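"Start with the smallest drawer you own"

Rūta Grigaitė has been sorting other people's cupboards for eleven years, and she still gets excited about a bathroom shelf. I'd hardly got my coat off before she was asking what I keep next to my sink at home. (A toothbrush, two dead razors and a candle, since you ask.) "Lovely," she said. "We can do something with that!"

Her business, Grandora, is run from two rooms above a bike shop, and most of her work is in small flats where the bathroom is barely wider than the door. She used to fit kitchens for a firm called Adomaitis, and it was there that she noticed how people lit up at the insides of drawers. "They'd choose the worktop in silence, very serious, and then I'd pull out a cutlery insert and they would all start talking at once. So I thought, well, that's the part I want to do."

We spent most of the morning on trays, a subject I didn't expect to enjoy half as much as I did. Rūta has strong feelings about them. She likes a divided tray that is one solid piece, in white or something close to it, with walls low enough that you can get your whole hand in. Loose boxes pushed together drive her mad. "They creep! You open and shut the drawer for a week and they've all gone for a walk."

What about the shape of the compartments? Most of us would go for a plain grid, I suggested, and she pulled a face.

"A grid is fine for socks. In a bathroom nothing is the same size as anything else. You've got a tall bottle, a flat compact, tweezers, a round pot of cream. I love a tray with a slanting wall in it, or a curve. People think it's only for looks, but a slanted wall gives you a wide end and a narrow end, and you'd be amazed what fits in the narrow end."

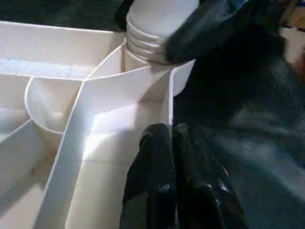 Bottles are where she slows down. Her rule is that anything with liquid in it stands up, always, and gets a compartment to itself, with the cap at a height where you can take hold of it without knocking its neighbours. She is very fond of a ridged cap. "You can grip it with wet hands, you can grip it half asleep. My mother has bad fingers and she'll pick a bottle by the cap before she even smells what's inside."

Does the tray need to be full? Absolutely not, she says, and this is the advice her customers argue with most. She asks them to leave a compartment with nothing in it for the first month. Lachlan Kingi, whose bathroom she did in September, told me he found this unbearable for up to 12 days and then bought a beard comb. "It was like the tray had been waiting for it," he said, delighted.

Cleaning is simple enough. Everything out on a Tuesday, tray in the sink, warm water and washing-up liquid, an old toothbrush for the corners where the walls meet the floor. She dries it upside down on a towel. Powder is the worst offender, she reckons, followed by toothpaste.

Before I left she showed me the drawer in her own desk. Nine pens, a tape measure, a tin of mints and one compartment with nothing in it at all. "I'm still deciding," she said.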